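Why Do We Sort Things?

Sorting & Shapes | Ages 6 to 8 | Reading time: 2 minutes

Sorting means putting things that are alike together. You sort when you put spoons with spoons and socks with socks. People sort because it makes things easier to find.

Before you sort, you need a rule. One rule is color. Red blocks go in one group and green blocks go in another. Another rule is shape. With that rule, all the long blocks stay together, whatever color they are.
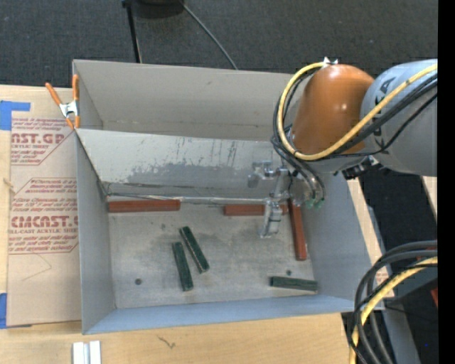 A block can lie any way it likes and still belong to its group. Turn a red block on its side and it is still red. Slide it up against a wall and it is still the same shape. When you sort by color, you don't have to look at which way a block points.

Some things are harder. Where does a block go if it is half red and half green? You can start a new group for it, or you can change your rule.

Try it at home. Find 8 small things and put them in a box. Pick a rule and make your groups. Then mix everything up and sort again with a different rule. Did you get the same groups?

Words to know: sort, group, rule

Contact Plokatix | © 2023 Plokatix | Back to top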